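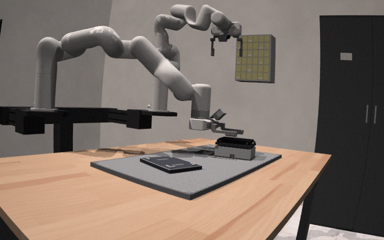

4.2 Shading errors on curved surfaces

Banding is most easily seen where brightness changes slowly over a wide area. In the earlier tests we measured it on flat gradients only, which are simple to score but rare in rendered material. The second test set was therefore drawn from complete computer-rendered images, sorted by surface type into matte, glossy and mixed. In Figure 4, smooth white curved surfaces carry soft shading above a light wooden tabletop.

All images were compressed with the Gurkix encoder at 12 quality settings and decoded with the default options. Fikov was run on the same files with its smoothing filter turned off. The filter hides banding by adding fine noise, and leaving it on would have mixed two effects in a single score.

Scores were computed separately for each marked area. An area was marked by hand if its brightness changed in one direction without a hard edge. Dark seams and outlines were left out, as were strips narrower than 29 pixels, where the Pickering measure is known to become unstable. Ties between neighboring settings were kept.

At high quality the two encoders gave nearly equal scores. The gap opened at setting 11 and grew steadily below it, with Gurkix showing wider bands on pale surfaces and Fikov losing more of the fine texture. Mid-gray areas were affected less than white ones in both cases. We attribute this to the rounding step, which treats values near the top of the range more coarsely.

Repeating the July runs on the Plistside display changed the order of two matte images and left the glossy group as it was. Screen brightness was held fixed throughout. Scores for the 21 images in the mixed group are reported in Section 4.3.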